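Ticket 3514 – Cellule de tri Pusora, table verte
Site : Zolville, atelier d'essais
Ouvert par : Forough Mousavi
Suivi par : Kamrul Seneviratne (support Dolliseck)
Priorité : moyenne
Statut : résolu, sous observation

Forough Mousavi, 8 h 40
Bonjour. Depuis la mise à jour du programme, le bras s'arrête pendant la descente vers la table et le pupitre affiche « force limite dépassée ». Cela arrive avec les pièces rondes et aussi avec les cubes en bois. Il n'y a pas eu de choc. Je dois acquitter le défaut à la main à chaque fois, et pendant ce temps les bacs attendent. Avant, nous étions deux personnes pour trier. Maintenant je suis seule avec la cellule, donc quand elle s'arrête, tout le poste s'arrête.

Kamrul Seneviratne, 9 h 15
Bonjour Forough, merci pour le message. Pouvez-vous m'envoyer le numéro de version, la hauteur d'approche réglée et une vue de la pince avec une pièce ?

Forough Mousavi, 9 h 50
Version 6. La hauteur d'approche, je ne sais pas où la lire, mon compte n'ouvre pas cette page. Pour la pince :

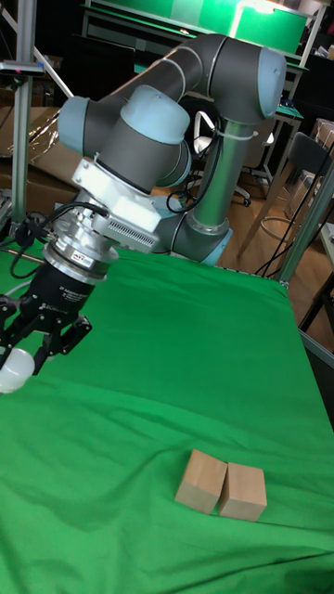 J'ajoute une chose que j'ai remarquée. Le défaut vient plus souvent l'après-midi, quand le tissu a été beaucoup déplacé par nos mains. Le matin, Wen-hsiung Hsu le tire bien à plat avant de partir à l'autre atelier et nous avons moins d'arrêts.

Kamrul Seneviratne, 10 h 30
Votre remarque est utile. Dans la version 6, la hauteur de la table est une valeur fixe, mesurée sur un tissu plat. Si le tissu fait un pli, les doigts peuvent le toucher avant la hauteur prévue. Je propose ceci :
1. Arrêter la cellule et tendre le tissu, surtout dans la zone de prise.
2. Refaire la mesure de la table (menu Maintenance, puis Référence plan).
3. Relancer en vitesse réduite et noter les défauts.
Ne changez pas le seuil de force, s'il vous plaît. C'est une valeur de sécurité.

Forough Mousavi, 11 h 05
Le menu Maintenance est grisé pour moi. Seul Houshang Nazari a le code et il est en réunion jusqu'à midi. Je signale aussi ce point, parce que je suis responsable du poste et je ne peux pas faire la première réparation moi-même.

Houshang Nazari, 12 h 20
J'ai ouvert les droits « référence plan » pour Forough et pour Wen-hsiung. Le seuil reste bloqué, je suis d'accord avec le support. Mesure refaite avec Forough, tissu tendu au mieux. Essai avec les cubes.
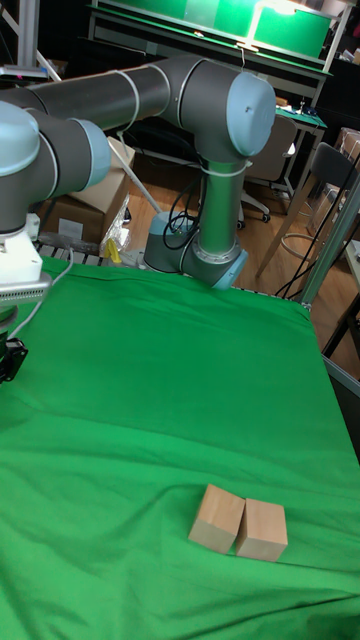 Vue jointe au ticket : deux blocs en bois côte à côte sur le tissu vert, pince à gauche.

Forough Mousavi, 14 h 10
Pas de défaut depuis la nouvelle mesure. Il reste des plis vers le bord droit, mais le bras ne prend pas de pièce là. Je voudrais savoir si on peut fixer le tissu avec des pinces sous le plateau. Et aussi : le temps pour refaire la mesure n'est pas compté dans mon planning. Il faudrait l'ajouter au début du poste.

Kamrul Seneviratne, 14 h 45
Oui pour les pinces, si elles ne dépassent pas au-dessus du plateau. Je transmets à l'équipe logiciel la demande d'une mesure automatique au démarrage. Pas de date pour le moment.

Houshang Nazari, 15 h 30
Pour le planning, je vois avec Hamidreza Esfahani. En attendant, Forough note le temps réel de la mesure dans le cahier du poste. Le ticket reste en observation jusqu'à la fin de décembre.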